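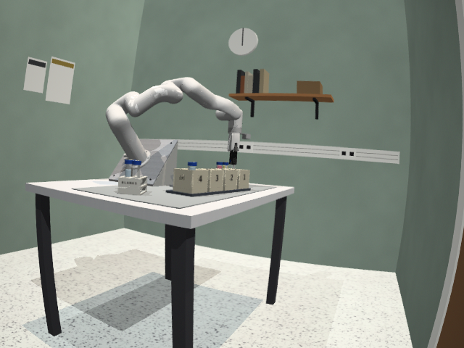

Grün beruhige, hieß es bei Clustar, und wer das bezweifle, habe wohl nie in einem weißen Büro gesessen. Die Literatur ist vorsichtiger, der Farbenhandel weniger.

4.2 Wandfarbe und Selbstauskunft
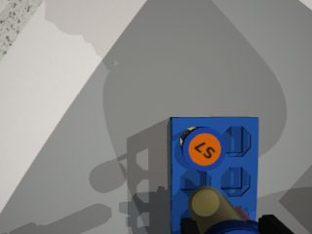
H. Matsuda

Befragt wurden 75 Beschäftigte an zwei Standorten, 29 davon in grün gestrichenen Räumen. Fast 10 Prozent konnten die Farbe ihrer Wände nicht nennen – auf die Ruhewerte hatte das keinen messbaren Einfluss.

Abb. 4: Raum mit grünen Wänden, Computersimulation. 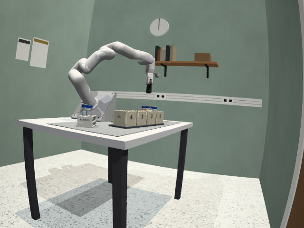
Am Standort Ilier wurde im Februar neu gestrichen, sodass sechs Bögen entfielen. Die übrigen Angaben streuen erheblich. Am ruhigsten fühlten sich die Befragten, deren Vorgesetzte im Urlaub waren; eine Farbkarte liegt hierfür nicht vor.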